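The Ribbon Is Not the Factory

By Cosmin Tudose
14 May 2024

I have a folder on my desktop called "Announcements." Every time a company says it's going to invest somewhere, and the story is big enough to have a photo of people in clean hard hats, I save it. I started doing this when I was working for a freight forwarder and wanted to know where the trucks would be going in a couple of years. I don't work there anymore, but I kept the folder, the way other people keep a drawer of old phone chargers.

The one I keep going back to is Ristberg in Brorkodcombe. If you don't follow this stuff (and why would you), Ristberg makes housings and small molded parts, and Brorkodcombe is a town that used to have a cannery and then for a long time had a building where the cannery had been. Ristberg said it was coming with 1,000 jobs. That was the number in the headline, the number in the speech, and the number on the banner they hung off the bridge over the Wida. I drove past that banner. It was a nice banner!

The number of people working at that plant now is 258.

I want to be fair here, so let me say right away that 258 jobs is a lot of jobs for a town that size. People bought houses on those jobs. There's a second pharmacy. If you had told the folks in Brorkodcombe ten years ago that they'd get a plant with 258 people in it, they'd have thrown you a parade. And yet when I talk to anyone there about Ristberg, they sound let down, a little embarrassed even, like they'd been taken in by something. They got a good thing and it feels like a loss, and I blame the banner for that.

So my opinion, and it's the only one I really have on foreign investment these days, is that we should stop reporting announcements as if they were investments. I'd go further. I think public money should be tied to what gets built and who gets paid, year by year, and I think the first figure a company gives should be treated by newspapers about as seriously as what your cousin says he's going to do with his garage.

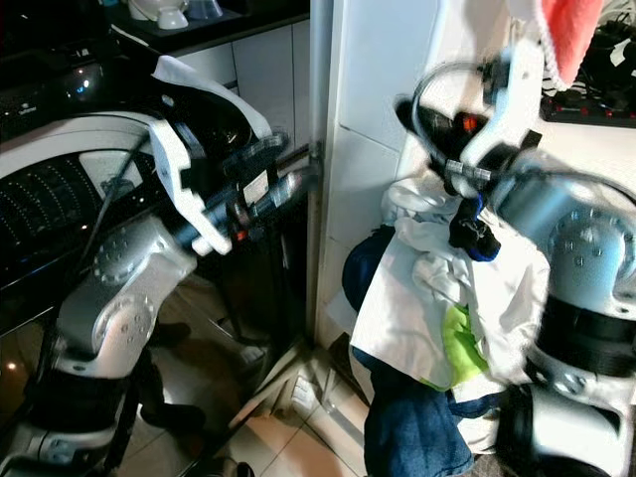 Black fabric in the fingers of a white gripper at the front of a washing machine.

Let me explain how the number gets so big, because I've sat in on a few of these talks and it isn't as shady as people assume. Mostly what happens is that everyone in the room has a reason to round up. The company is asking for land, a road and a break on its taxes, and a bigger plant gets a bigger break. The region is competing with the next region over, which last month landed something with a larger figure. The minister or the governor or whoever is cutting the ribbon has an election at some point. And the consultant who wrote the study gets hired again if the study makes people happy. You don't need a single liar in there to end up with 1,000. You just need four or five people who each pick the sunny version of a guess.

Then the guess gets a multiplier put on it. This is my least favorite part. Somebody says that for every job inside the plant there will be so many outside it, in trucking and lunch counters and machine repair, and they add those in. In Brorkodcombe the grand total was 1,775, and I've seen that one printed on a brochure with no footnote whatsoever. Which of those 1,775 people was the guy selling sandwiches? Did he know he was in the brochure? He was selling sandwiches before Ristberg showed up, too, I'd bet money on it.

Now, a friend of mine who works in this world says I'm being a crank. Her argument goes like this: plans change, markets change, energy got expensive, and if you punish companies for missing a forecast, they'll stop making forecasts, or they'll go invest someplace where people are more relaxed. And I get it. I do! I wouldn't want my own life graded against what I said I'd do in December. Nobody should be fined for a forecast made in good faith.

But I'm not asking for fines. What I'm asking for is pretty dull. If the deal says a tax break for a certain number of jobs, then pay out the break as the jobs appear. Half the jobs, half the break. That's how I pay the man who does my roof, and he has never once threatened to go roof somebody in a friendlier country. In Brorkodcombe the road and the land were handed over up front, the whole package, sized for a plant that exists only in a drawing. The road is beautiful, by the way. It has a turning lane for trucks that I have yet to see a truck use.

The other thing that bugs me is who gets left out. There's a company in the same valley called Pascu. It's a family outfit, it makes pallets and crates, and it has been adding a few workers at a time for as long as I've been driving that road. There was no banner for Pascu. When they wanted to put up another shed, they waited on the permit like everybody else and paid the normal rate on it, and the local paper ran nothing, which I understand, because "Crate Maker Adds Shed" isn't going to sell a lot of papers. But add it all up over the years and I think it's one of the better investments that valley has seen, and it cost the public close to nothing.

I'm not against foreign money, and I get tired of having to say so. When a company from somewhere else sets up shop, it often brings training and customers and a way of doing things that the locals didn't have. Ristberg taught a whole bunch of people to run machines they'd never have touched. Some of them have since left for better pay at other places, and good for them, that's a benefit too, even if it looks bad on the plant's own books. I'd like more of that. I'd just like to be told the truth about how much we're getting and what we're giving up for it.
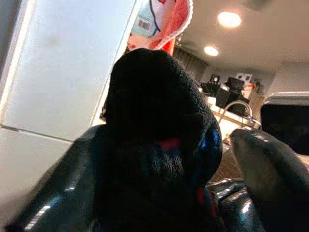
Black plush held between glossy gripper fingers.

There's also the matter of the national totals, the ones you see every year with the arrow going up. I used to love those tables. I'd print them out (this was a while back) and take them to meetings. What cured me was learning how much can be hiding in one line. A company buying another company counts. A company shifting money from its office in one country to its office in another can count, and then it can shift it back out again the year after. None of that pours concrete. I don't think the people who put the tables together are hiding anything, they usually explain it all in the notes at the back, but who reads the notes? I read them now, mostly on trains.

So when somebody tells me investment in some country or other has hit a record, I've gotten in the habit of asking a few annoying questions. How much of it is new? How much is one giant purchase? Is anybody being hired? I ask these at dinner, too, and my wife has asked me to cut it out.

If I were running a local paper, I'd do one simple thing. Every time an announcement runs on the front page, I'd put a reminder in the calendar for two years out, and send a reporter back to the site with a notebook. Talk to the shift supervisor. Ask how many people are on the payroll. Put the answer on the front page, same size type, same spot. Some of those stories would be happy ones. There are plants in my folder that ended up bigger than what was promised, and those never get their second headline either, which strikes me as a shame.

I was back in Brorkodcombe this spring, and I stopped for coffee at a place across from the Ristberg gate right when the shift was changing. The lot was full. The woman behind the counter told me business had been steady, and then she said, "But you know, it was supposed to be a thousand." The banner came off the bridge years ago and she still had the number ready.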